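Last updated: March

Shared service rooms are judged by small matters, and the labeling of equipment is among the most neglected. At the Gudmont residence, residents were once asked to report faults by describing where a machine stood. Of 53 reports received in one term, 6 led the repair crew to the wrong unit.

A printed number on each machine settles the question at little cost. The same care should extend to the drinks shelves, where bottles of one kind ought to stand side by side so that a gap is noticed early.

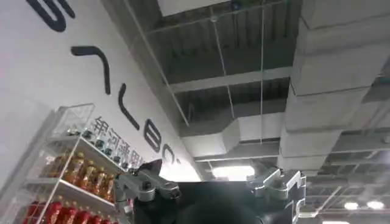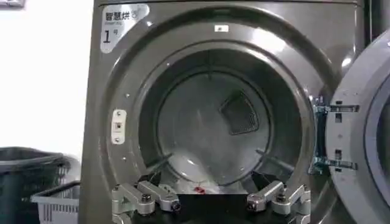
Bottles on wire shelving (first); dryer number one with its door open (second).

Management at Omden has argued that such measures are a matter of taste. We disagree. Residents pay for these rooms through their fees, and they are entitled to find them in good order on a Monday morning as well as on inspection day.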